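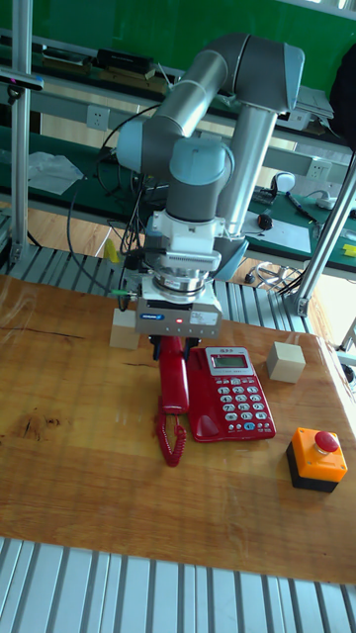 Lizeth Ospina

前の投稿 | 次の投稿 | スレッド順 | 日付順 | 投稿者順

件名：Re: 電話の日本語、どう覚えましたか
日付：2025年8月4日

皆様、こんにちは。

先週からの電話の話題、ずっと読むだけでしたが、私にも書きたいことがたまりましたので、書きます。長くなります。私の日本語に変なところがありましたら、どうぞ遠慮なく直してください。このメーリングリストでは、直されることも参加の目的の一つだと思っています。

まず、Pieter De Bruijnさんの投稿を引用します。

> 日本に来て最初に困ったのは電話でした。メールは辞書を引きながら書けます。
> 会って話すときは、相手の顔が見えますから、分からないときに分からない顔を
> すれば、相手がゆっくり言い直してくれます。電話では、分からない顔をしても
> 相手に届きません。それで私は今でも、会社の電話が鳴ると、隣の人がとるのを
> 少し待ってしまいます。皆さんは電話の日本語をどうやって覚えましたか。
> 教科書にある会話は、本当の電話とかなり違うように思います。

「分からない顔をしても相手に届きません」というところを読んで、私は首を縦に振りました。私も同じでした。そして、たぶん今も半分くらい同じです。

私はNavportという会社で、輸入の書類の仕事をしています。入社して6年になります。最初の年は電話をとらなくてもよいと言われていましたが、机の場所が電話にいちばん近かったので、ほかの人が席にいないときはとるしかありませんでした。電話に近い席は新人の席だということを、そのときは知りませんでした。

初めてとった電話のことは、よく覚えています。私は「もしもし」と言いました。教科書の最初の電話の課には、必ず「もしもし」が出てきますね。ところが、電話が終わってから、先輩がとても優しい声で、会社では「もしもし」は言わないほうがいいですよ、と教えてくれました。では何と言うのですかと聞きますと、「はい、Navportでございます」だそうです。「ございます」は、その日までお店の人だけが使う言葉だと思っていました。

私は「もしもし」が好きでしたので、少し残念でした。スペイン語（私はコロンビアで育ちました）では、電話に出るときに「¿Aló?」と言います。これは電話のための言葉で、道で会った人には言いません。「もしもし」もそうだと思って、同じ仲間を見つけたように喜んでいたのです。ただし「もしもし」は、財布を落とした人に後ろから呼びかけるときにも使えると、後で本で読みました。本当にそう言う人を、まだ見たことはありません。どなたか言ったことがある方、いらっしゃいますか。

次に困ったのは、相手の名前です。会社の電話では、相手は自分の会社の名前と自分の名前を、たいへん速く言います。毎日何十回も言っているので、もう一つの単語のようになっています。私が「お名前をもう一度お願いできますか」と言いますと、相手はもう一度言ってくれますが、同じ速さで言います。三回目を頼む勇気は、最初の年にはありませんでした。それで私は、聞こえたとおりにカタカナで書いて、先輩に渡していました。「サワラさんから電話がありました」と書いたら、先輩は考えて、「ああ、沢村さんですね」と言いました。サワラは魚の名前だそうです。

この問題には、後でよい方法を見つけました。名前を聞き返すとき、「恐れ入りますが、どのような漢字をお書きになりますか」と聞くのです。すると相手は必ずゆっくりになります。「さんずいの沢に、村の村です」のように説明してくださいますから、音も分かりますし、漢字も分かります。もちろん、「さんずい」が分からなければ困りますので、へんとつくりの名前を勉強しました。きへん、にんべん、ごんべん、くさかんむり。これは漢字の試験のためには一度も覚える気になりませんでしたが、電話のためだと一週間で覚えました。

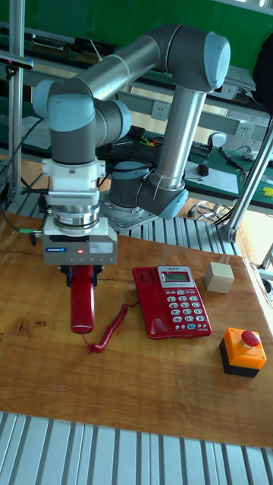

漢字の説明のしかたにも、決まった言い方がありますね。「高い低いの高」「東西南北の東」「数字の三」など。私はこれが大好きで、ノートに集めています。ときどき、説明のほうが難しいことがあります。あるお客様は、ご自分のお名前の一字を「栄枯盛衰の栄」と説明なさいました。私は四字熟語が分からず、しばらく黙ってしまいました。お客様は「栄養の栄です」と言い直してくださいました。そちらを先に言っていただけたら助かりましたが、四字熟語のほうが、お名前の感じには合っているのかもしれません。栄養よりも立派ですから。

反対に、自分の名前を電話で説明するのも難しいです。「オスピナと申します」と言いますと、十人のうち多くの方が「はい？」とおっしゃいます。日本語の名前が来ると思って待っている耳に、別の形の音が来るからだと思います。今は「カタカナで、オ、ス、ピ、ナ、と申します」と、最初に「カタカナで」をつけます。この四文字の前置きがありますと、相手の耳の準備ができるようです。「ピ」は「ビ」と間違えられやすいので、「ピアノのピ」と言います。オスビナ様という宛名の封筒は、今でもときどき届きます。

Pieterさんは、教科書の会話は本当の電話と違うと書いていらっしゃいます。私もそう思いますが、教科書の先生方を少し弁護したい気持ちもあります。教科書の電話の会話では、二人が順番に話します。Aさんが一つの文を終わりまで言って、Bさんが次の文を終わりまで言います。本当の電話では、文はほとんど終わりまで行きません。

「お世話になっております、先日の書類の件なんですけれども」
「はい」
「ちょっと一か所だけ」
「はい」
「確認させていただきたいところがございまして」
「はい、はい」

この「はい」を言わないと、相手は不安になって「もしもし？」と言います。（会社でも、このときの「もしもし」は使ってよいのだそうです。聞こえているかどうかの確認だからです。では全面的に禁止ではないのですね、と先輩に言いましたら、先輩は「言われてみれば」と言って笑いました。）

私は最初、相手の話を邪魔しないように、静かに聞いていました。私の育った家では、人が話しているときに声を出すのはよくないと教えられました。そのために、日本語の電話では何度も「もしもし？　聞こえてますか？」と言われました。電波が悪いと思われて、かけ直されたこともあります。相づちは、意味としては何も言っていないのに、ないと会話が止まります。しかも、入れる場所があります。「先日の」のあとに「はい」を入れると早すぎますし、「件なんですけれども」のあとで黙っていると遅すぎます。「けど」「ので」「まして」の後ろに小さい穴があいていて、そこに「はい」を一つずつ入れていく感じです。

これを練習するのに役に立ったのは、家のラジオでした。電話で相談に答える番組がありますでしょう。あれを聞きながら、相談を受ける先生といっしょに「はい」「ええ」「そうですか」と言います。台所で皿を洗いながら、知らない人の相続の悩みに「はい」と言い続けました。夫には、だれと話しているのかと聞かれました。3か月続けたころから、電話で「もしもし？」と言われることが減りました。

それから、「はい」と「ええ」と「うん」の違いも、電話のほうがはっきり感じられます。会って話すときは、顔が笑っていれば「うん」でも柔らかく聞こえます。電話では声しかありませんので、同じ「うん」が乱暴に聞こえることがあると言われました。反対に「はい」を続けて三つ言いますと、早く終わってほしいように聞こえるそうです。「はいはいはい」ですね。これは私の先輩がよくやります。先輩はとても忙しい人です。

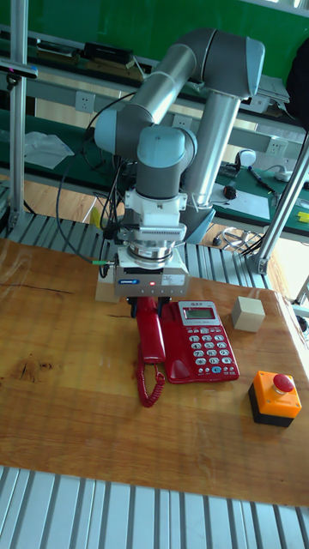
赤い電話の受話器

さて、私がいちばん話したいのは、電話の終わり方のことです。

電話の始め方については、どの本にも書いてあります。終わり方については、「失礼いたします」と言って切る、と一行だけ書いてある本が多いです。しかし、日本語の電話はなかなか終わりません。用事が済んでも、まだ三つか四つ階段があって、それを二人でいっしょに下りていくようです。

「では、そのようにいたします」
「はい、よろしくお願いいたします」
「はい、こちらこそよろしくお願いいたします」
「はい、では」
「はい、失礼いたします」
「はい、失礼いたします」

ここで、どちらが先に切るかという問題があります。かけたほうが先に切る。ただし相手がお客様のときは、お客様が切るのを待つ。両方が相手をお客様だと思っているときは、どうなりますか。取引先のNí Mhurchú社（アイルランドの方がつくった小さい会社で、私の会社の人は皆「ニヴラフーさん」「ニムルチュさん」と、それぞれ違う呼び方をしています。正しい読み方は、聞くたびに私の耳にも少し違って聞こえます）に、とても丁寧な日本人の方がいらっしゃって、その方との電話では、二人とも切らないまま、しんとした時間ができます。受話器の向こうで、その方の息の音だけ聞こえます。私はお客様が切るのを待っています。その方も待っています。あるとき、その静かな時間の中で、その方が小さい声で「では、せーので」とおっしゃいました。私は「せーの」を運動会の言葉だと思っていましたので、笑ってしまって、結局切るのが遅れました。

終わりのことで、もう一つあります。電話を切りながらおじぎをする人のことです。外国の人は皆この話をしますから、もう古い話かもしれません。ただ、私は自分がいつからするようになったのか、分からないのです。日本に来たばかりのころは、先輩のおじぎを見て面白いと思っていました。去年の夏、国から妹が遊びに来まして、私が家で宅配便の再配達の電話をかけているのを見て、大笑いしました。私は頭を下げていたそうです。しかも相手は、番号を押すだけの自動の音声でした。

先輩に聞きましたら、頭を下げると声が変わるのだと言います。背中が丸くなって、のどの形が変わって、その「ありがとうございました」は、まっすぐ立って言ったものと違う音になる。だから相手に見えなくても意味があるのだそうです。家で両方をやってみて、自分の声を録音して比べました。確かに違います。下げたほうは最後の「た」が少し小さくなって、息が長く残ります。良いか悪いかは分かりませんが、日本語の「終わりの声」の感じはします。

次は、受話器の置き方です。これも本にはあまり書いてありませんが、私の先輩はたいへん厳しかったです。受話器をそのまま置くと、がちゃんという音が相手の耳に入ることがあるので、先に指でフックを押して、静かに切ってから受話器を置きなさい、と教わりました。今、会社の若い人は携帯電話に慣れていますから、この指の動作を知らない人もいます。新しく入った人に私が教えましたら、「外国の方に教わるとは思いませんでした」と言われました。少し得意な気持ちになりました。

それから、「切る」という言葉自体も、私には不思議です。スペイン語では電話を「colgar」、つまり「掛ける」「つるす」と言って終わります。昔の壁の電話に受話器をつるしたからでしょう。日本語では、始めるときが「かける」で、終わるときが「切る」です。私の国の言葉では「掛ける」と電話が終わるのに、日本語では「かける」と電話が始まります。最初の年、私は「すみません、もうかけます」と言って電話を終わろうとして、相手の方に「え、どちらにですか」と聞かれました。

「とる」「出る」「受ける」も、まだ整理できていません。「電話に出る」は分かります。でも「電話をとる」は、鳴っている電話の受話器を手に取る感じがして、携帯電話には少し合わないように思います。周りの日本人に聞きますと、携帯でも「とる」と言う人と、「出る」しか言わない人がいました。「電話を受ける」は仕事の感じ、あるいは予約の電話などの感じがします。このあたり、リストの皆様の感覚はどうでしょうか。

伝言のことも書かせてください。電話の内容をほかの人に伝えるとき、敬語の向きが変わるのが難しいです。外の人に対しては、自分の会社の部長のことを「木村は席を外しております」と、「部長」も「さん」もつけずに言います。受話器を置いて、すぐその場で、「木村部長、お電話がありました」と言わなければなりません。一分のうちに、同じ人が下がったり上がったりします。私は一度、切り替えが間に合わなくて、本人に「木村、お電話です」と言ってしまいました。部長は「はい」と返事をして電話をとりました。周りが皆下を向いて肩をふるわせていました。

もっと難しいのは、その人の家族から電話が来たときです。部長の奥様からの電話では、部長は「木村」ではなくて「木村部長」か「木村さん」になって、「いらっしゃいます」も使ってよいことになります。内と外の線が、相手によって動くからです。これは説明を読めば分かります。しかし電話が鳴ってから、相手の第一声を聞いて、線をどこに引くか決めるまでの時間がとても短いのです。
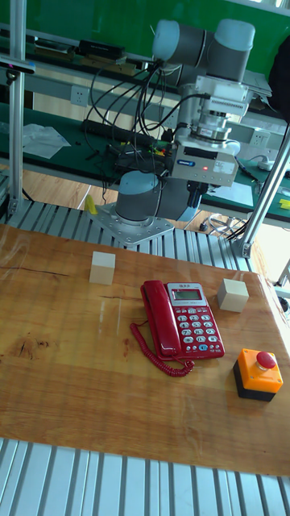
Ľudovít Sokolさんは、前にこのリストで、電話の敬語は間違えても消えてしまうから気が楽だ、メールの敬語の間違いはいつまでも残るので怖い、と書いていました。私はこの意見を読んで、なるほどと思いましたが、私の場合は逆です。メールは送る前に何回でも直せます。電話で言った「木村、お電話です」は、どこにも記録がないのに、忘年会のたびに出てきます。人の記憶に入った間違いのほうが長く残ることもあるようです。

ついでに、Sokolさんが同じ投稿で質問していた「お電話が遠いようですが」についても書きます。「電話が遠い」という言い方を初めて聞いたとき、私は距離の話だと思って、「はい、コロンビアから来ました」と答えました。本当にそう答えました。これは、声が小さくて聞こえませんという意味で、しかも相手の声が小さいとは言わず、電話のせいにするところに気持ちがあります。私はこの表現を、電話の日本語の中でいちばん気に入っています。悪いのはいつも電話です。だれも傷つきません。

同じように、「少々お時間をいただけますでしょうか」「折り返しお電話いたします」も、覚えてからたいへん楽になりました。とくに「折り返し」は、初心者の方にぜひおすすめしたいです。分からないことを聞かれたら、「確認して折り返しお電話いたします」と言えば、一度切ることができます。切ってから辞書を引いて、先輩に聞いて、言うことを紙に書いて、深呼吸をして、それからかけます。かけるほうになれば、最初の文は自分で選べますから、かかってきた電話よりずっとやさしいです。

ただし、一つ注意があります。私は最初、「折り返し」を「折り紙」の仲間のように思っていて、「折って返す」という形が頭に浮かびました。そのためか、緊張すると「折りたたみお電話いたします」と言ってしまうことが二回ありました。二回とも、相手は普通に「はい、お待ちしております」と言ってくださいました。日本の方は電話では優しいです。

家の電話についても少し書きます。会社の電話ばかり書きましたが、生活の電話はまた別の日本語です。病院の予約、水道の人、マンションの管理会社。こちらは敬語よりも、数字と日付が大切です。「四日」と「八日」を私は何度も間違えました。「よっか」と「ようか」です。電話の音では、本当に差が小さいです。歯医者に四日も早く行ってしまったことがあり、それからは必ず「八日、金曜日ですね」と、曜日をつけて繰り返すことにしています。「一時」と「七時」も危ないです。「しちじ」を「ななじ」と言う人が多いのは、私たちのためではなくても、ありがたいことです。

料金の話も電話では気をつけています。配送の店に電話で値段を聞いたとき、「せんななじゅうごえん」と言われて、私は「1,700円」と書きました。正しくは1,075円でした。「せんななじゅう」と「せんななひゃく」を、私の耳は最初の三つの音でもう決めてしまっていたのです。多く用意して行ったので困りませんでしたが、反対でしたら恥ずかしかったと思います。それで、数字は一つずつ、「いち、ゼロ、なな、ご、でよろしいでしょうか」と確認しています。

練習の方法について、Pieterさんの質問にもう少し具体的に答えます。

私がしたことで効果があったと思うのは、同じ内容の電話を何度もかけることでした。近所の図書館に、開いている時間を聞く。本屋に、ある本があるかどうかを聞く。喫茶店のToraに、席の予約ができるかどうかを聞く。Toraは予約をとらない店だったので、私の電話はいつも短く終わりましたが、三回目には「オスピナさんですね」と声で分かってくださいました。予約はとれなくても、名前は覚えてもらえました。今は月に一度、そこの奥の席で、日本語を勉強している人たちと会っています。19時から始めますので、仕事のあとでも来られます。

それから、二人で背中合わせに座って練習することです。顔が見えないようにするだけで、同じ教科書の会話が急に難しくなります。私はAmber Visserさんとこれをしました。二人とも外国人ですから、相手の発音が日本人と違っていて、聞き取りの練習にはならないと思われるかもしれません。でも、聞き返す練習にはとてもよいのです。「恐れ入ります、今のところをもう一度」「何日とおっしゃいましたか」「お電話が少し遠いようですが」。本当に聞き取れませんから、心から言えます。

メモの形も決めておくと安心です。私の紙には、上から、時間、会社、名前、だれに、用件、折り返しが必要かどうか、相手の番号、と書いてあります。聞きながら全部の文を書こうとすると追いつきません。名前の場所だけは必ず埋める、と決めています。用件が半分しか分からなくても、名前と番号があれば、先輩がかけ直してくれます。

一つ失敗も書いておきます。Dorskaという辞書のアプリに電話の表現集が入っていて、最初のころ、私はそれを開いたまま電話をしていました。これはよくありませんでした。画面の文を探している間、私は黙ってしまいますし、見つけた文は、相手の今の話に少し合いません。相手が「明日でも大丈夫ですか」と聞いているのに、「あいにく担当の者が外出しております」と読み上げたこともあります。担当は私でした。表現は、電話の前に読むのがよいと思います。

最後に、私から皆様への質問を三つ書きます。

一つ目。「お世話になっております」を、初めて電話する相手にも言いますか。私の会社では言いますが、まだ世話になっていない人に言うのは、うそをついているようで、今でも口が少し重いです。「お世話になります」なら、これから先のことなので言えます。使い分けている方はいらっしゃいますか。

二つ目。留守番電話です。ピーという音のあとに、一人で敬語を話すのは、私には普通の電話の何倍も難しいです。相づちが来ないからだと思います。あれほど「はい」を入れるのに苦労したのに、今度は「はい」がもらえないと話せなくなりました。よい練習があれば教えてください。

三つ目は、Kristof Mulderさんへの質問です。前に、オランダ語では電話に出るときに自分の名前を言うと書いていらっしゃいましたね。日本の家の電話では、名前を言って出る人と、「はい」だけの人がいます。詐欺の電話を防ぐために名前を言わないように、と町のお知らせにも書いてありました。オランダでも、この習慣は変わってきていますか。

長い文を読んでいただき、ありがとうございました。Pieterさん、隣の人がとるのを待ってしまう気持ちは、私にもまだあります。今朝も二回鳴るまで待ちました。三回鳴りましたら「お待たせいたしました」と言わなければなりませんので、二回のうちにとりました。

それでは、失礼いたします。

Lizeth Ospina

最近の投稿
Re: 電話の日本語、どう覚えましたか（Pieter De Bruijn）
「とんでもございません」は使いますか（Amber Visser）
Re: 年賀状をやめるときの文面、1月の投稿の続き（Ľudovít Sokol）
助数詞の質問：手袋と靴下（Kristof Mulder）
Re: 町内会の回覧板が読めません（Amber Visser）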